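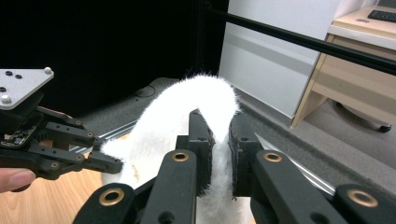
## Hakora Toddler Wake Clock

Stock number 401. Sold by Graren.

We held off on carrying a wake clock for a long time. Most of them promise a child who sleeps until seven, and we doubt that a colored light can do that. A three-year-old who is done sleeping at five is done sleeping at five. What a clock might do is give the child something to look at before coming to find you, and that is as far as we'll go.

The Hakora is the plainest one we tried. It glows amber at night and green when it's okay to get up. There is no app, no song, and no cartoon face.

### What the box says, and what we think

**"Teaches healthy sleep habits."** You teach them. The clock changes color.

**"Works from age two."** Maybe. Wyn Maddocks, who answers our customer mail, hears from plenty of parents of two-year-olds who say the green light meant nothing at all. Closer to three, the letters get friendlier.

**"Results in one week."** We couldn't find out who measured this or how. Hakora sent us a leaflet when we asked. The leaflet said "results in one week."

### Details

- Two light colors, four brightness steps (the lowest is still too bright for Lech Marciniak's son, who slept with a sock over it)
- One wake time for weekdays, one for weekends
- Buttons on the back, with a lock you hold for five seconds
- Plugs into the wall; the battery only saves the time during a power cut
- Cord length: 232 cm. Keep it behind furniture and out of a child's reach

### Before you order

If your child is waking up scared, snoring hard, or worn out all day, skip the clock and talk to your pediatrician. If the trouble is that bedtime slid an hour later over the summer, try moving it back first. It costs nothing.

We also don't suggest tying the green light to treats or punishments. Dilek Çınar tried stickers with her daughter and ended up arguing about stickers at 5:30 in the morning.

Returns are accepted for 30 days, opened or not. Please include the plug.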